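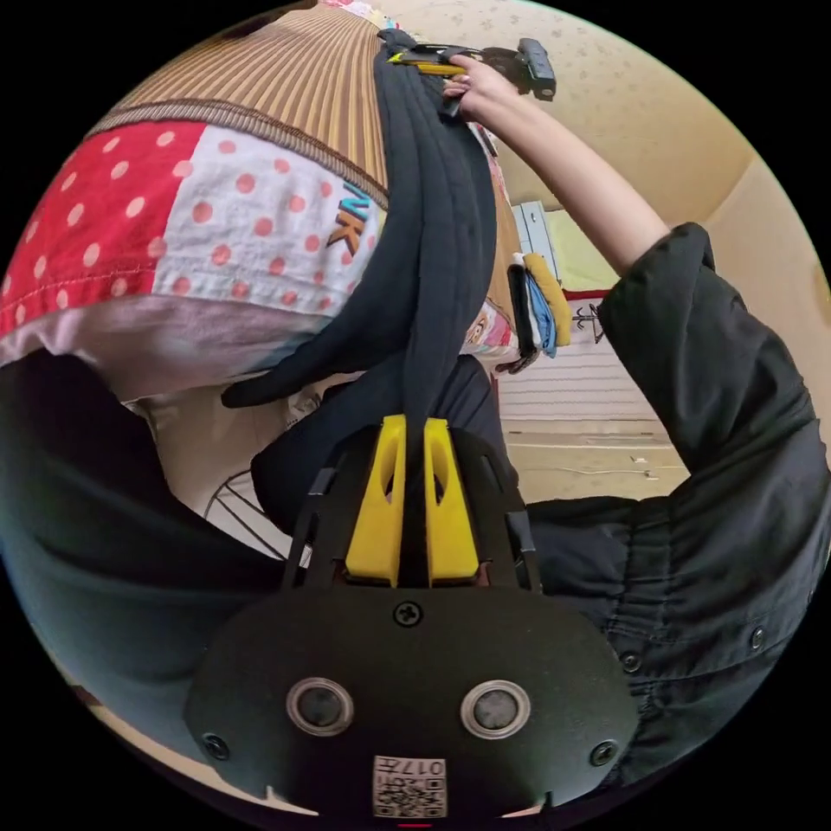
According to one shopper in Karkameck, a shirt marked half off is a bargain whatever it cost before. This chapter doubts that.

Chapter 6: What Is a Sale Price?

Stores pick the "before" price themselves.

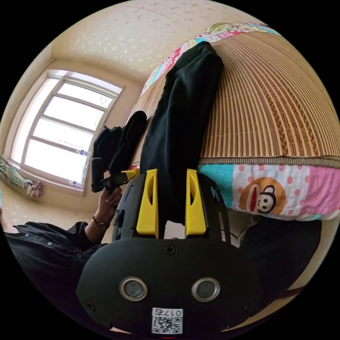

Does a bigger discount mean a better deal? Only if someone really paid the old price.

Fekero, a clothing chain, ran the same sale for 11 months.
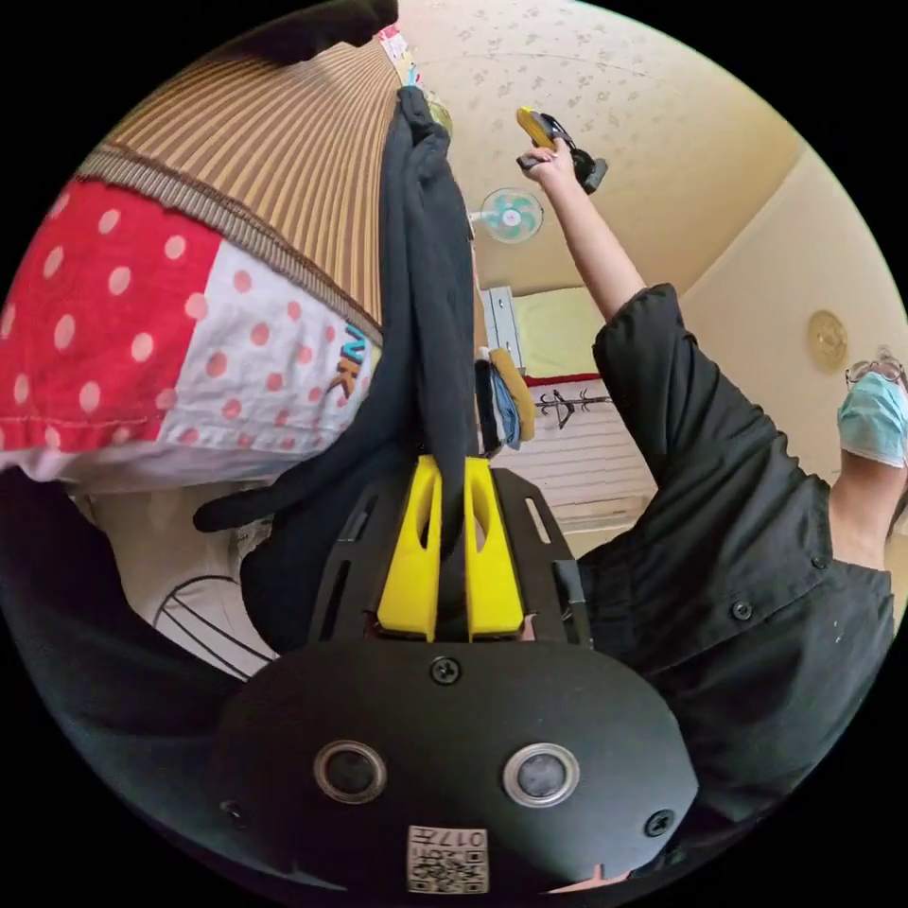

By then the full price was little more than a number on a tag.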